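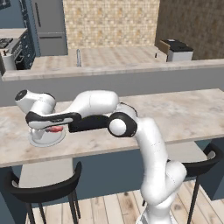 조리대와 흰 접시

유크스테드 구술사 모임 9월 정례회의 회의록

일시: 9월 월요일 저녁
장소: 프렌드빌 회관 위층 작은 방
참석: 가에타노 바르비에리(진행), 머리 호아니, 랑이 테 모아나, 올란레와주 은와추쿠, 오비나 에크포(기록)
불참: 없음

1. 지난 회의록 확인

지난 회의록을 돌려 읽음. 은와추쿠가 두 군데를 고쳐 달라고 함. 첫째, 프롤론 염색공장의 뒷문이 난 길을 '제방길'로 적었는데 당시 사람들은 '아랫길'이라고 불렀고 제방길은 강 건너편에 따로 있음. 둘째, 녹취 원고의 줄 간격을 넓히기로 한 것은 결정 사항이 아니라 의견으로 나왔던 것임. 두 곳을 고친 뒤 그대로 확정함.

지난번 할 일 가운데 회관 열쇠를 하나 더 만드는 건은 아직 안 됨. 호아니가 열쇠 가게에 두 번 갔는데 맞는 원판이 없어 주문해 둔 상태임. 그동안은 바르비에리가 가진 열쇠를 같이 씀. 월요일이 아닌 날에 방을 쓸 사람은 전날까지 바르비에리에게 연락할 것.

2. 테이프 디지털 변환 현황

테 모아나가 보고함. 프롤론 공장 관련 카세트테이프는 모두 61개이고 이 가운데 변환하지 못한 것이 9개 남음. 남은 것 중 대부분은 소리가 작거나 늘어진 테이프이고, 두 개는 케이스와 안의 테이프가 서로 맞지 않음. 겉에는 '포장부, 여름'이라고 쓰여 있는데 들어 보면 합창 연습이 녹음되어 있음. 포장부 면담을 나중에 지우고 그 위에 녹음한 것인지, 애초에 케이스가 바뀐 것인지 알 수 없음.

에크포는 합창 녹음도 버리지 말고 따로 번호를 붙이자고 함. 공장 합창단이 있었다는 말은 염색부 면담에서 여러 번 나오는데 소리로 남은 것은 지금까지 찾지 못했기 때문임. 호아니는 프롤론 합창단인지 케레아마 교회 성가대인지 확인이 먼저라고 함. 테 모아나가 뒷부분을 다시 들어 보고 사람 이름이나 장소가 나오는지 적어 오기로 함.

변환 방식에 대해 의견이 나뉨. 은와추쿠는 잡음을 줄인 파일만 보관하면 용량도 작고 듣기도 편하다고 함. 테 모아나는 손대지 않은 원본 파일을 반드시 남겨야 하며, 지난봄에 잡음 제거를 한 파일에서 기계 돌아가는 소리까지 빠져 버린 일을 예로 듦. 그 면담에서는 말하는 사람이 "저 소리 들리지요" 하고 창밖 소리를 가리키는데 정작 파일에는 아무 소리도 남지 않았음. 논의 끝에 원본 파일과 듣기용 파일을 둘 다 두기로 함. 듣기용은 파일 이름 끝에 '듣기'를 붙임.

파일 이름 규칙도 다시 확인함. 성, 부서, 면담한 해, 테이프 면의 순서로 씀. 부서를 모르면 '미상'으로 쓰고 빈칸으로 두지 않음. 한 사람이 여러 부서에서 일한 경우에는 가장 오래 일한 부서를 쓰고 나머지는 목록의 비고란에 적음. 띄어쓰기는 하지 않음.

결정: 원본과 듣기용을 함께 보관함. 남은 테이프 가운데 늘어진 것은 무리하게 돌리지 않고 따로 모아 둠.
담당: 테 모아나

3. 녹취 작업

은와추쿠가 지금까지 들어온 녹취 원고의 상태를 보고함. 원고마다 적는 방식이 달라 목록을 만들 때 애를 먹고 있음. 어떤 원고는 "어", "음"까지 다 적었고 어떤 원고는 문장을 다듬어 글처럼 만들어 놓음. 특히 호아니가 맡은 창고부 원고와 에크포가 맡은 염색부 원고의 차이가 크다고 함.

호아니는 읽는 사람을 생각하면 어느 정도 다듬는 것이 맞다고 함. 창고부에서 일한 분은 말을 자주 되돌리는 편이어서 그대로 적으면 한 문단을 읽는 데도 힘이 든다고 함. 에크포는 되돌리는 부분에서 날짜와 사람이 바로잡히는 일이 많다고 함. 염색부 면담에서 "그게 파업 전이었나, 아니, 파업 끝나고지" 하는 대목이 있는데 다듬은 원고에는 '파업 후'만 남게 됨. 그 분이 처음에 무엇과 헷갈렸는지도 자료라는 의견임.

바르비에리가 절충안을 냄. 보관용 녹취는 들리는 대로 적고, 소책자에 싣는 글은 다듬되 다듬었다는 것을 책 앞에 밝힘. 전원 동의함.

세부 사항은 아래와 같이 정함.
웃음은 (웃음)으로 적음. 울음, 기침도 같은 방식으로 적되 기침은 말이 끊길 때만 적음.
안 들리는 말은 (안 들림)으로 적고 짐작해서 채우지 않음. 짐작이 가는 경우에는 물음표를 붙여 괄호 안에 적음.
면담하는 사람의 말도 빠짐없이 적음. 지금은 질문을 줄여 쓴 원고가 많음.
사투리와 공장에서 쓰던 말은 표준말로 바꾸지 않음. 뜻을 아는 경우 원고 맨 뒤에 풀이를 붙임.
시간 표시는 말하는 사람이 바뀔 때마다 넣지 않고 이야기의 주제가 바뀔 때만 넣음.

공장에서 쓰던 말에 대해서는 이야기가 길어짐. '물 보러 간다'는 말이 면담마다 다른 뜻으로 쓰이고 있음. 염색부에서는 통의 색을 확인하러 간다는 뜻이고, 창고부에서는 강물이 불었는지 보러 간다는 뜻이며, 사무실에서 일한 분은 담배 피우러 나간다는 뜻이었다고 함. 은와추쿠가 이런 말만 모은 낱말 목록을 시작하기로 하고, 각자 맡은 원고에서 나오는 대로 은와추쿠에게 보내기로 함. 형식은 따로 정하지 않음. 어느 테이프에서 나온 말인지만 꼭 적을 것.

결정: 보관용은 들리는 대로, 소책자용은 다듬어서 씀. 이미 들어온 원고 중 창고부 것은 호아니가 테이프를 다시 들으며 고침.
담당: 은와추쿠, 호아니

4. 면담 동의서

에크포가 동의서 새 양식을 나눠 줌. 예전 양식은 '연구와 교육에 쓴다'고만 되어 있어 소책자에 싣거나 인터넷에 올려도 되는지가 분명하지 않음. 새 양식에서는 보관, 인쇄, 소리 공개, 사진 사용을 각각 따로 묻고 이름을 밝힐지도 따로 물음.

테 모아나는 묻는 항목이 늘어나면 나이 드신 분들이 서명을 부담스러워할 수 있다고 함. 얼마 전 케레아마에 사는 한 분에게 새 양식의 초안을 보여 드렸더니 무슨 계약을 하는 것이냐고 물으셨다고 함. 에크포는 글씨를 키우고 문장을 줄여 보겠다고 함. 바르비에리는 서명을 받기 전에 말로 한 번 설명하고 그 설명도 녹음하자고 함. 녹음에 대해서는 찬성 셋, 반대 하나, 기권 하나로 하기로 함. 반대한 호아니는 면담 첫머리부터 절차 이야기가 녹음되면 분위기가 굳는다는 이유를 듦. 설명 녹음은 면담 파일과 따로 두는 것으로 보완함.

돌아가신 분의 테이프가 문제임. 예전 양식에 서명하고 돌아가신 분들의 경우 가족에게 다시 물어야 하는지를 두고 결론을 내지 못함. 은와추쿠는 가족이라고 해서 대신 결정할 수 있는 것은 아니며, 어떤 면담에는 가족에게 하지 않은 이야기도 들어 있다고 함. 당장은 보관만 하고 공개는 하지 않기로 함. 다음 회의에서 다시 다룸.

보류: 돌아가신 분의 면담 공개 여부
담당: 에크포(양식 수정)
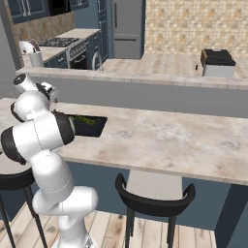 5. 소책자 '아랫길 사람들'

바르비에리가 인쇄소 두 곳에 문의한 결과를 알림. 한 곳은 작은 부수를 받지 않고, 다른 한 곳은 100부부터 가능함. 호아니는 그만큼 찍으면 남을 것이라고 걱정했으나, 면담하신 분들과 그 가족, 학교와 도서관에 나눠 드릴 것을 따져 보니 많은 양이 아니라는 데 의견이 모임. 100부를 찍기로 함.

차례는 다음과 같이 잡음. 여는 글, 염색부 이야기, 창고부 이야기, 사무실 이야기, 홍수가 난 해, 문을 닫던 날, 낱말 풀이. 포장부는 테이프 상태 때문에 따로 장을 만들기 어려워 다른 장에 나눠 넣음. 테 모아나는 포장부에 여성 노동자가 가장 많았는데 장이 없으면 안 된다고 함. 포장부에서 일하신 분 중에 아직 면담하지 않은 분이 두 분 있으므로 서둘러 만나 보고, 면담이 되면 장을 만들기로 함. 면담이 안 되면 여는 글에 빠진 사정을 적음.

'홍수가 난 해' 장에서는 기억이 서로 맞지 않는 곳이 많음. 물이 창고 문턱까지 왔다는 분도 있고 창고 안의 천이 다 젖었다는 분도 있음. 호아니가 당시 지역 신문을 찾아보았으나 공장 이야기는 한 줄뿐이고 물 높이는 나오지 않음. 어느 쪽이 맞는지 편집자가 정하지 않고 두 이야기를 나란히 싣기로 함. 신문 기사는 각주로 넣음.

'문을 닫던 날'에는 마지막 공장장에 대한 이야기가 나오는데 좋지 않은 말이 섞여 있음. 공장장의 가족이 아직 프렌드빌에 살고 있음. 에크포는 이름을 빼고 직책만 쓰자고 함. 은와추쿠는 직책만 써도 이 동네에서는 다 안다고 함. 바르비에리가 해당 부분을 복사해 다음 회의 전에 돌리고, 각자 읽고 와서 문장 단위로 정하기로 함.

표지에 대해 테 모아나가 강 쪽에서 찍은 공장 전경을 추천함. 호아니는 건물보다 사람이 있는 사진이 낫다고 함. 마당에서 점심을 먹는 사진이 후보로 나왔으나 찍힌 사람 가운데 이름을 모르는 사람이 있음. 사진을 사람 찾기 모임에 가져가 보고 나서 정함.

제목의 '아랫길'은 그대로 둠. 강 건너 사람들은 못 알아들을 것이라는 의견이 있었으나 낱말 풀이에 넣으면 된다고 함.

결정: 100부 인쇄. 차례는 위와 같이 하되 포장부 장은 면담 결과에 따름.
담당: 바르비에리(인쇄소, 복사), 호아니(각주)

6. 사진 속 사람 찾기 모임

회관 아래층에서 옛 사진을 펼쳐 놓고 찍힌 사람의 이름을 찾는 모임을 열기로 함. 지난번에는 사진을 벽에 붙였더니 멀어서 안 보인다는 분이 많았음. 이번에는 책상에 놓고 의자를 둠. 사진은 원본 말고 복사본을 쓰며 크게 뽑음.

이름을 적는 방법도 바꿈. 지난번에는 복사본에 바로 적게 했더니 글씨가 겹치고 서로 다른 이름이 한 얼굴 위에 적혀 누가 적은 것인지 알 수 없게 됨. 이번에는 사진마다 얼굴에 번호를 매긴 얇은 종이를 덮고, 이름은 따로 둔 종이에 번호와 함께 적음. 적은 사람의 이름과 연락처도 받음. 의견이 갈리는 얼굴은 양쪽 이름을 모두 남김.

은와추쿠는 이야기가 길어지는 분이 있으면 그 자리에서 녹음할 수 있게 조용한 자리를 하나 마련하자고 함. 한 사람이 30분을 넘기지 않게 하고, 더 하실 말씀이 있으면 날을 따로 잡음. 테 모아나가 녹음기를 맡음. 전지를 갈아 둘 것. 지난번에 도중에 꺼진 적이 있음.

알리는 글은 프렌드빌과 케레아마의 게시판, 버스 정류장 옆 가게에 붙임. 케레아마 쪽은 에크포가 맡음. 글에는 사진을 가져와도 된다고 쓰되, 맡기지 않고 그 자리에서 복사해 돌려드린다고 분명히 쓸 것. 예전에 맡긴 사진을 돌려받지 못했다는 분이 있는데 우리 모임이 생기기 전의 일로 보임. 그래도 목록에 있는지 은와추쿠가 찾아보기로 함.

날짜는 회관 빈 날을 보고 정함. 장날과 겹치지 않게 함.

담당: 에크포(알림글), 테 모아나(녹음), 은와추쿠(사진 목록), 호아니(책상과 의자)

7. 앞으로 할 면담

포장부 두 분은 테 모아나가 먼저 전화를 드림. 한 분은 귀가 어두우셔서 따님이 같이 계실 때 찾아가는 것이 좋겠다고 함. 다른 한 분은 유크스테드를 떠나신 지 오래되어 주소만 있음. 편지를 보내고 답을 기다려 봄.

호아니가 공장에 천을 실어 나르던 운전사 한 분을 새로 소개함. 프롤론 직원은 아니었으나 날마다 드나들어 안쪽 사정을 잘 아신다고 함. 직원이 아닌 사람도 면담 대상에 넣을지에 대해 짧게 이야기함. 식당에 채소를 대던 가게, 공장 앞에서 신문을 팔던 분까지 넣으면 끝이 없다는 의견도 있었으나 운전사 분은 면담하기로 함. 부서 표시는 '외부'로 함.

질문지는 예전 것을 쓰되 '하루 일과를 말씀해 주세요'를 맨 앞으로 옮김. 입사한 해부터 물으면 기억을 더듬느라 처음부터 말이 막히는 경우가 많았음. 임금에 대한 질문은 뒤로 보냄. 파업에 대한 질문은 먼저 꺼내지 않고 그분이 말씀하시면 이어서 물음. 에크포는 먼저 묻지 않으면 아예 나오지 않는다며 반대했고, 면담하는 사람의 판단에 맡기는 것으로 정리함.

담당: 테 모아나(포장부), 호아니(운전사)

8. 보관함과 방 정리

테이프를 넣은 상자가 난방기 가까이에 있어 옮겨야 함. 창가 쪽 선반은 볕이 들고 문 쪽 선반은 높아서 꺼내기 어려움. 문 쪽 선반의 아래 칸을 비우고 넣기로 함. 거기 있던 옛 회보는 은와추쿠가 집으로 가져가 겹치는 호를 골라냄. 겹치는 호는 버리지 않고 도서관에 필요한지 물어봄.

상자에 붙인 이름표가 떨어지는 일이 잦음. 풀로 붙인 것은 연필로 상자에 직접 쓰는 것으로 바꿈. 볼펜은 쓰지 않음.

9. 기타

학교에서 학생들에게 공장 이야기를 들려줄 수 있느냐는 문의가 옴. 소책자가 나온 뒤에 하자는 의견이 많음. 바르비에리가 답장을 씀.

은와추쿠가 강가 안내판의 공장 설립 연도가 틀렸다고 함. 안내판을 누가 세웠는지부터 알아봐야 함. 사무실 면담에 나오는 연도와 간판 사진의 연도도 서로 다르므로 고쳐 달라고 하기 전에 우리 쪽 자료를 먼저 맞춤.

다음 회의는 같은 요일 같은 시간에 함. 안건은 돌아가신 분의 면담 공개, '문을 닫던 날' 원고, 표지 사진. 추가할 안건은 에크포에게 보낼 것.

기록: 오비나 에크포
확인: 가에타노 바르비에리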